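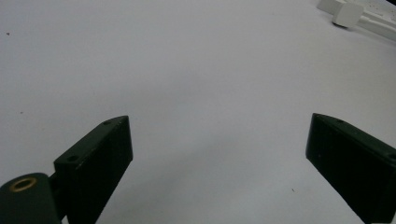

Open day at Bunlow, the practice bench, fingers apart.

I only went because of the sandwiches. My sister had a spare ticket for the open day at Bunlow and she said there would be a proper lunch, and I'd been living on toast since the shop closed, so I put on the good coat and got the 2 bus out to the industrial estate with everybody's schoolchildren.

You should know I spent twenty-six years mending watches. Well, watches and clocks, and the odd barometer if somebody's uncle had died. I had a bench under the window on Cevstead Row and a lamp I'd had rewired so many times there was probably none of the first lamp left in it. Then the lease went up and my hands went a bit funny, both in the same spring, and I stopped. I'm not telling you that so you'll feel sorry for me. I just want you to know what kind of mood I was in when a young man with a lanyard asked if I'd like to meet the robots.

"Not especially," I said.

"They're just through here," he said, and off we went.

It was warm inside and smelt of new carpet. There were banners up with LEVINORA on them in letters taller than me, and I worked out after a while that Levinora was the name of the thing they were selling and Bunlow was the name of the people selling it. My sister had already got into a conversation about parking. The rest of us, a dozen or so, were shuffled along to a rail where a big orange arm was putting jam jars into a box, taking them out again and putting them back in. A boy beside me watched it do that four times and asked his mum when it would drop one. I liked him.

The woman running things was called Roswitha Nägeli. She had grey hair cut very short and a cardigan with the pockets pulled out of shape, and she talked to us as if we'd all come in out of the rain and she was pleased to see us. She said the arm had learnt the jam jars from people. People had come in, one after another, and held a thing in their hand, like a big pair of tongs with a camera on it, and packed jars with it, over and over. Three thousand goes. The arm had been given all of those and out of them it had got the hang of it.

"Whose goes?" I said. I hadn't meant to say it out loud.

"Sorry?"

"The three thousand. Whose were they?"

She thought about it, which I gave her credit for. "Lorenz did a lot of them," she said. "Lorenz! How many of these jars are you?"

A man at the far end of the hall put his hand up without turning round. "Most of the clumsy ones," he shouted.

After that she asked if any of us would like to try, and of course the whole lot of us looked at our shoes, even the boy. My sister (who had come back, and who has never once let me get away with anything) said, "Margaret will. Margaret's got lovely hands."

I could have brained her.

So I was taken down to Lorenz Danzer's end, where he had a white bench and a lamp, and I had a strange moment there, I'll admit, standing in front of a bench again. I put my fingertips down on it before I'd thought. You always do that, you feel for grit. I found a crumb of something near the edge and flicked it off, and Lorenz noticed and said, "You've worked somewhere."

"Watches," I said.

"Ah," he said, and went quite pink. "Then I apologise in advance for this." And he handed me the tongs.

They were heavier than I'd expected, with two great dark blunt fingers, squared off at the ends. I'd had tweezers on Cevstead Row that you could have lost in a slice of bread. This was like being asked to do up a necklace with a pair of bricks. I squeezed and they came together, I let go and they went apart, and I did that a few times like a baby with a rattle. Both the fingers were scuffed along the corners. I found I minded them less after I'd seen that. A tool with no marks on it always makes me wonder what's wrong with it.

"What am I packing?" I said.

He had a tray of little brass rings, the sort you'd get on a curtain, and a peg to hang them on. Pick one up, put it on the peg. He set a ring down in the middle of the bench, and I went for it and sent it straight across the floor.

"Lovely," said Lorenz.

"That was terrible."

"It was terrible," he said, "but we keep those too."

I had another go. The second one I got hold of all right, only I'd pinched too hard and when I let go over the peg it pinged off sideways and hit my sister's handbag. There was a bit of laughing along the rail. My face was hot. And my hand had started, the right one, the small shake that comes in from the thumb. I've got quite good at hiding it, I hold a cup with it, or I keep it in a pocket, but you can't hide a thing like that at the end of a big pair of tongs. The ends were wandering all over the place.

I said I thought I'd better stop.

"Rest your wrist," Lorenz said, not very loudly. "On the bench. Is that how you used to do it?"

It was exactly how I used to do it. My old boss, Mr Ranjbar, would rap you on the elbow with a ruler if he caught your wrist in the air. Wrist down, breathe out, and move on the end of the breath. I hadn't thought of him in ages. He ate an orange every day at eleven and wouldn't let us touch a movement until the peel was out of the building.

So I put my wrist down. It didn't stop the shake, I'd love to tell you it did, but it made it smaller. I opened the fingers as wide as they'd go and waited there, with nothing in them and all that white bench in between, and I breathed out. And then I went down and closed on the ring as if it was a balance wheel and somebody's father had left it to them.

It went on the peg. It swung a bit and then it stayed there.

"Again?" said Lorenz.

I did it again. I don't know how many I did, he was putting them down and I was picking them up, and the rail behind me got bored and wandered off towards the lunch. I dropped plenty. But I was getting a feel for where the ends were, which takes you weeks with proper tweezers, and I'd stopped hearing the banners flapping under the air conditioning and the orange arm going in and out of its box. At one point I asked him to move the lamp to the left, and he moved it. At another I told him off for setting the rings down too near the edge, and he said, "Yes, sorry," just like a Saturday boy.

When I did stop it was because my shoulder hurt. Roswitha Nägeli was standing there with a plate. I don't know how long she'd been there.

"You wait," she said. "Before you pick up. You stop and you hang there, open, and then you go."

"It's only to let the breath out."

"Lorenz doesn't do it."

"Lorenz would have been hit with a ruler," I said.

She laughed, and gave me the plate, which had two egg sandwiches on it and one of those little tomatoes. Then she asked if I'd mind them keeping my goes and putting them in with the rest. All of them, she said, including the one that got the handbag. There was a form. I ate an egg sandwich while I read it, all the way through, because Mr Ranjbar taught me that as well.

I asked her if it would learn the shake.

She didn't answer straight off. "Some of it, maybe," she said. "It might learn what you do about it."

I signed. The date at the bottom was already printed, Friday, September 4, 2026, and I wrote my name under it in my old shop handwriting, the one I used for the repair tickets.

My sister talked about parking all the way home on the bus. I sat with my hand flat on my knee, out where anybody could see it, and thought about that orange arm coming down over some jar of jam. I pictured it stopping just above the lid with its fingers open. I wondered if they'd think it was broken and send for Lorenz.

When we got to our stop I told her she could have the good coat, she's always wanted it, and I'd be needing something with shorter sleeves. I'm back there next Tuesday. They've got washers.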